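Sorting and Stacking: Letter Blocks at the Table
Speaker notes, Nkuna family learning day, September 2020
Madhu Thakur

Slide 1. Title. Wait for the back rows to sit down. Say who I am, and that I run the toddler and preschool table at Plokora with Sibusiso Masilela. The talk is 41 minutes with questions. Handout is by the door.

Slide 2. Why blocks. Most people in the room have a set at home already. They come out for a week after a birthday and then go on a shelf. I want to talk about what to do with the set you own. I am not going to recommend one to buy.

Slide 3. How many to put out. We own 108 blocks at Plokora, and for the first year we tipped the whole tub on the table every morning. Children pushed them around, some went on the floor, and by snack time they had moved on. In January we started putting out a handful at a time. The children stayed longer and they turned the blocks over to look at the sides. Pause here, people usually write this down.

Slide 4. The table. A bare tabletop is best. Cloths bunch up and a tower on a cloth falls early. Leave a clear space in front of the child and set the blocks toward the far side, so there is some reaching to do. If a child is small for the chair, move the blocks in.

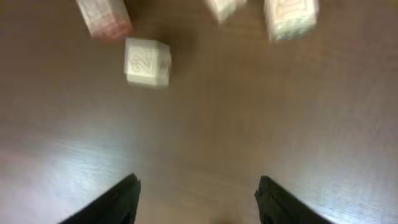
Slide 5. Letting them look first. Don't name the letter right away. A pale cube with a lightly engraved mark takes a child a while to make out, and running a finger along the groove is part of it. Colored marks get picked up first, in our group anyway. Ask "what's on the other side?" and then stop talking. Sibusiso counts to himself before he says anything else.

Slide 6. Upside down and sideways. A 2 on its side can pass for an N. This comes up every session. We used to turn the block the right way up for them. Now we leave it and let the child turn it — some do, some don't care, and both are fine at three.

Slide 7. Cleaning. Damp cloth, mild soap, dry the same day. Do not soak wooden ones. Check edges for splinters when you wipe them. Skip this slide if we are running late, it is all on the handout.

Slide 8. Putting away. Two tubs, one for the blocks in use this week and one for the rest. Swap on Friday. The Orkgate group keeps theirs in cloth bags and says that works too.

Questions. Someone will ask about children who only want to throw them. Answer: softer blocks for a while, and try again in a month. Sign-up sheet for the Grerkden visit goes around now.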